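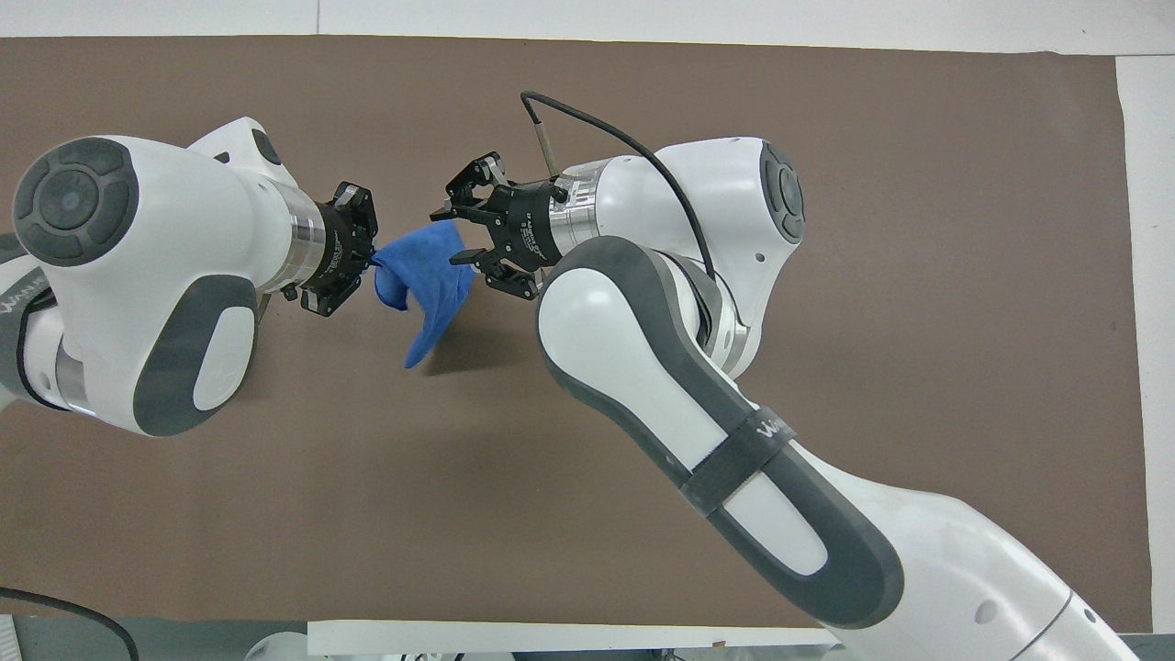
Meifang Dong
Newsletter Editor, Haworth Neighbourhood House

Well, the linen swap has been and gone, and I'm still finding other people's pillowcases in the boot of my car. If you were one of the 262 people who squeezed through the doors in April, thank you! If you were stuck in the queue on Ukura Street wondering whether the sausages would last, sorry about that, and yes, we'll get a second barbecue next time.

I'll own up to a bit of history here. I started the swap because of my own cupboard. When Mum moved out of the old place she handed me four garbage bags of sheets, tablecloths and tea towels, and I shoved the lot on top of what I already had and leant on the door until it clicked. That worked for a couple of years. Then one night we had my cousins to stay, I went looking for a single fitted sheet and the whole shelf came down on my head (flannelette, mostly, so no harm done).

So out it all came onto the lounge room floor, and what I learnt is that I own a ridiculous number of doona covers and hardly anything that fits the bed in the spare room. I asked a few of you at Thursday-sort-of-times over a cuppa whether you had the same trouble, and the groan that went round the table told me everything.

This year's swap was our biggest yet. We took in 655 pieces and 466 of them went home with somebody new, with the towels gone before morning tea. The leftovers have been split. Anything in good nick went to the Fornimbridge op shop, and the worn towels and old blankets are off to the animal shelter, who are always after them heading into the cold months. Please don't drop pillows at either place, they can't take them.

A few things I've been asked since, so I'll answer the lot in one go. Yes, you can bring curtains, but measure them first and pin the size on with a safety pin. We had a gorgeous pair of green velvet ones go home with three different people and come back twice! Yes, a stain is fine if you say so on the tag. Lots of our quilters will happily cut around it. And no, I still can't fold a fitted sheet. My neighbour has shown me over and over, tucking one corner into the next, and she ends up with a neat little square while I end up with a sort of bread roll. I roll mine now and pop the whole set inside its own pillowcase, and I haven't lost a sheet since.

On the subject of cutting things up, the mending table was so popular that we're going to keep it running through winter in the back room, from 10 am until the soup's ready. Bring your own scissors if you're fussy about scissors. We've got two machines and plenty of thread, though we're low on wide elastic and would love any you've got rolling around in a drawer.

The tea towel bunting for the spring fete is coming along too. We're up to 235 flags and I'd like enough to go right along the verandah and down to the gate, so keep those old souvenir ones coming. Leave them in the tub by the front desk with your name on a bit of paper if you want yours hung somewhere you can point it out to the grandkids.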